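## 4. Setting position limits and breach alerts

Limits are held per book in Ruvance. A trader with no limit record cannot enter orders, so complete this section before the desk is switched to live. You need the Risk Administrator role.

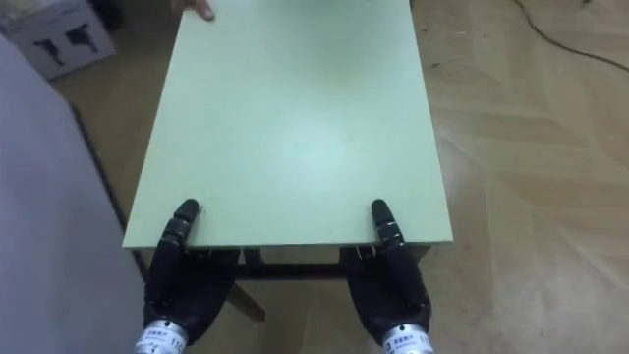
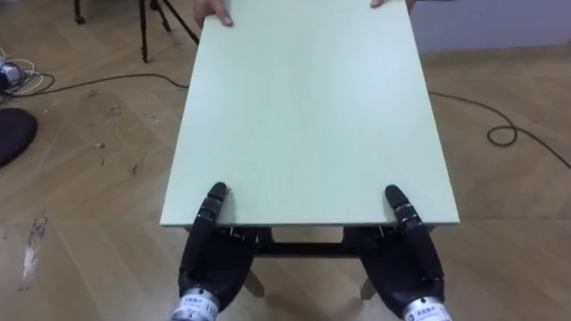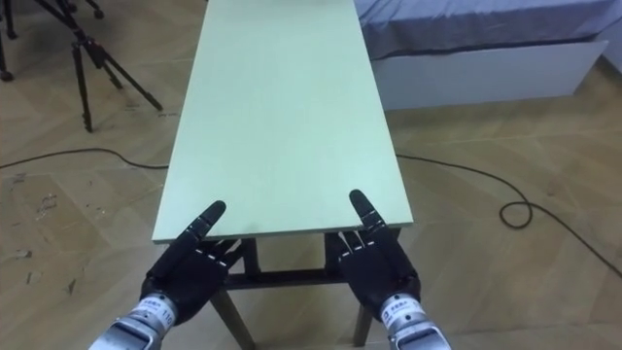 *Table with pale green top.*

### 4.1 Create a limit record

1. Sign in to Ruvance and open **Risk > Books**.
2. Select the book. Closed books are shown in grey and cannot be edited.
3. Click **New limit**. The form opens on the **Gross** tab.
4. Enter the maximum gross position in lots. The default for a new book is 3,105.
5. Open the **Net** tab and enter the long and short limits separately. Do not type a minus sign in the short field.
6. Set **Approver** to a person outside the desk. The system rejects any name that also appears in the trader list.
7. Click **Save as draft**. The record takes effect once the approver has signed it.

> **Note:** Limits copied from Clustano arrive in contract value. Convert them to lots before step 4.

### 4.2 Set the alert levels

1. In the same record, open **Alerts**.
2. Set the first warning as a percentage of the limit. The factory value is 62.
3. Set **Repeat interval** in minutes. The lowest value accepted is 12.
4. Add at least two recipients, one of whom must be in the middle office.
5. Click **Send test** and check that each recipient has received the message.

> **Caution:** Clearing the **Hard stop** box lets orders through after a breach. The change is written to the audit log and stays there after the box is ticked again.

### 4.3 Hedge books

Books marked **Hedge** are measured against the exposure they are meant to offset. Link the parent book under **Relations** before entering a net limit. An unlinked hedge book is treated as a trading book, and its positions count in full.

A parent book can carry up to 16 linked books. For larger structures, create a second parent and request a combined report from the Nalilia reporting module.

Changes to section 4.3 approved by Yasmine Ramadan, 2021-03-12. Next review: June.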